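Automation notes: why the cup stacker stopped on us

Members who came to the Wednesday session at Riststead will know that the cup-stacking job did not go to plan. Several of you have asked what happened, so this is a short account of the fault and what has been changed.

The job itself is simple. A hand picks up one cup, puts it into another and leaves the pair standing on the table. We run it in the simulator before any of it goes near the real arm at the Farance workshop, and the simulator is where the trouble showed up. Oratile Mahlangu had set a batch of 2,000 runs going overnight. By the morning 408 of them had been marked as failed, and a fair number of the ones marked as passed should not have been.

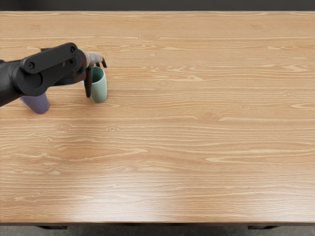
The failures came in two sorts. In the first, a finger touched the wall of a cup on the way down and pushed it along the table. The controller did not notice, carried on to the place where the cup used to be, and closed on nothing. That is a nuisance but it is an honest failure, and the log recorded it properly.

The second sort was worse. The green cup went into the purple one as it should, but the hand then failed to let go. When the arm moved away it took both cups with it. Our check only asked whether one cup was inside the other, and the answer was yes, so the run was given a pass. Jahangir Wickramasinghe spotted it when he played back 16 of the passes at normal speed and found 4 that had ended with the cups off the table.

We traced the sticking to the release step. The command to open the fingers was sent at the same moment as the command to lift, and on a slow cycle the lift won. The Coutinho controller does not queue the two unless you tell it to, and we had not told it to. The setting had been left out when the file was copied over from the Solosdale project in June.
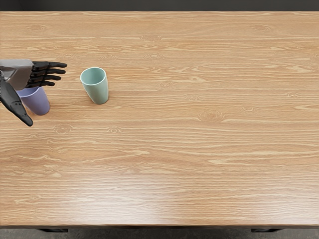

Could the same thing happen on the real arm?
It could, because the release code is the same in both places. The real arm has been kept on hold since the fault was found and will stay that way until the new version has been through a full batch.

Two changes have been made. The lift now waits until the finger joints report that they are open, and if that report does not come the arm stops where it is and raises an alarm. Somebody then has to clear it by hand.
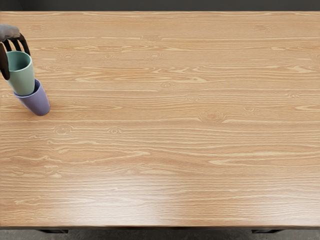

The other change is to the pass check, and this took longer to agree on. A run now passes only if the cups are nested, the bottom one is upright and the fingers are clear of both. The old check looked at the first of those and nothing else. A green cup sitting in a purple one that leans over at a slant, with fingers still hooked round the green rim, would have satisfied it. Under the new check it does not count until the pair is standing up and the hand has come away.

Oratile is repeating the full batch with the same starting positions, so that the two sets of results can be compared run by run. If you have used the old pass figures in anything of your own, please treat them as unreliable and wait for the new ones. Jahangir has the corrected settings file and will send it to anyone who asks.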